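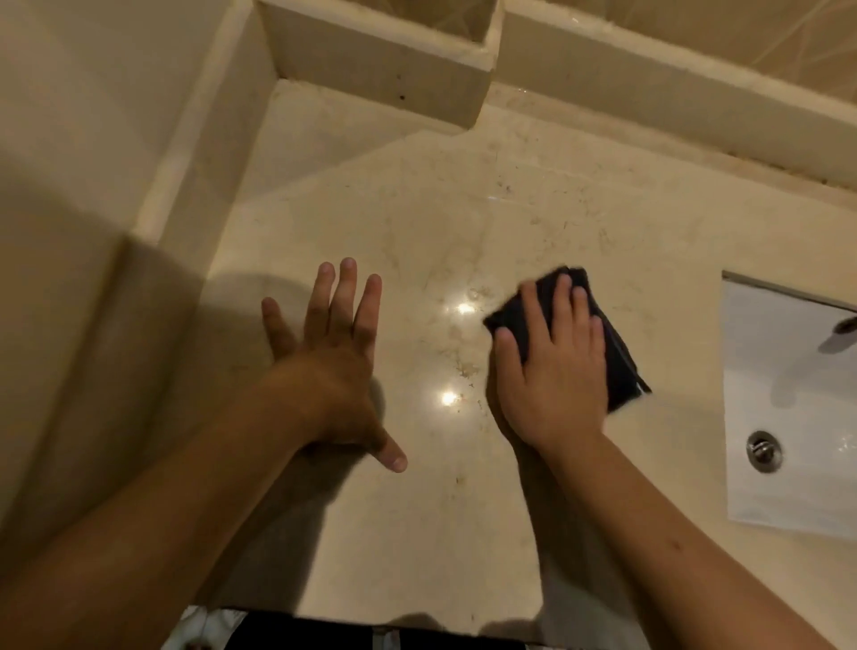 Bath 2 counter, wipe-down with dark cloth

Print this page | E-mail this page

DREVBERG GUEST UNITS - BATHROOM CHECK
June 1, 2019

Counter top: REDO. Specks and fine fibers toward the back, darker flecks near front. Pick up dry first, then damp cloth.
Cloth: edge fraying. Swap out, use the Wudar ones.
Sink basin: OK
Drain stopper: OK, seats fine
Faucet: slight drip, tighten. Same as in April
Hot water: OK after 45 sec
Floor by tub: slippery, mat missng. Need 2
Outlet / GFCI: tested, trips OK
Fan: noisy but runs. not urgent

Recheck counter before keys go out

Print | E-mail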